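## From the tooling corner: the planner learns to wait

Hello again, everyone, and thank you for all the kind notes after the last newsletter. Several of you asked what the software side has been up to since the summer break, and the short version is that we've spent most of it teaching Cusia to be a bit less sure of itself. The long version follows, so put the kettle on.

For those who've joined recently, Cusia is our motion planner. It takes a goal from the task layer (which we call Fahmy, after a street Essam used to live on), looks at what the perception stack believes about the room, and hands a path for each arm down to the controller. It has always been quick, and we've always been rather proud of that. The trouble is that it used to treat the map of the room as gospel. If perception said a patch of floor was free, Cusia would happily send an elbow through it, even if the last decent look at that patch was six seconds old and one of the arms had been in the way ever since.

Samah Saber was the one who got properly stuck into this. She went back through 242 logged runs from the cleaning tasks and sorted every planner stop by what had set it off. I'd have put my money on people walking through, or on shiny floors, or on cables (everybody blames the cables!). The biggest group by a long way was the robot being startled by its own arm. When an arm moves quickly it smears across the head camera, the self-filter cuts out a tidy arm-shaped hole in the wrong spot, and whatever is left over gets written into the map as a brand new obstacle. Cusia then plans around a ghost, or gives up altogether and sits there looking wounded.
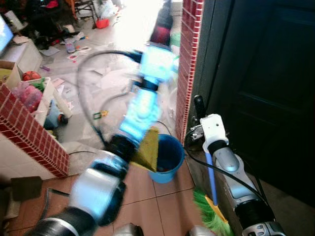 So the first fix was in the self-filter. It used to take one joint reading per camera frame and mask out the arm at that single pose, which is fine when the arm is barely moving and hopeless when it isn't. Now it takes the joint readings from either side of the exposure and masks the whole swept shape in between. The mask is fatter as a result, and it does blot out more of the floor for a moment, but we'd much sooner have an honest gap than a phantom. Essam Radwan wrote the new version over a fortnight and then rewrote it over a weekend, because the first one was lovely to read and took 40 milliseconds a frame. The second one is uglier and runs comfortably within budget. He's asked me to say that he knows about the variable names.

The second fix is the waiting. Every cell in the map now carries an age as well as a value, and Cusia pays a little extra for routing an arm through anything it hasn't seen lately. If the extra gets too steep it will ask for a look first - a small tilt of the head, or a slower start to the stroke - before it commits. Samah fiddled with the cost curve for ages, and I can tell you that the early settings were painfully polite. One afternoon we watched it glance at the same bit of skirting board over and over before it would go near it. The current curve is a good deal bolder, and you can change it yourself in the planner config under "staleness", where there's a comment explaining each value.

Long-handled tools are where I'd still ask you to be careful. A broom or a mop is attached to the gripper in the planner as a simple capsule, and the bristle end is modelled as a box that doesn't bend, so anything that squashes against a tile or swings about in the grip will be a bit off. Samah has a branch that estimates the tool angle from the images as it goes, and it's promising, but it gets muddled when the handle is a similar colour to something behind it. We're hoping to have that one merged by June. If you have logs with brooms in them, particularly in rooms with a lot on the floor, please do send them along. Cluttered rooms are much more use to us than tidy ones!

A few practical bits, then, before I let you go. The new self-filter is in Zirnby 2 and is switched on by default. If you've written your own arm description file, check that the joint timestamps are coming through in the same clock as the camera, as a small offset will undo most of the benefit and you'll be left wondering what all the fuss was about. The viewer in Jernden has a new layer that colours the map by age, and I'd recommend leaving it open while you run your first few tasks. It's oddly calming to watch the floor fade and come back.

Samah and Essam will be in the usual online drop-in on 28th February if you'd like a hand upgrading, or you can leave a question on the tracker and one of us will get to it.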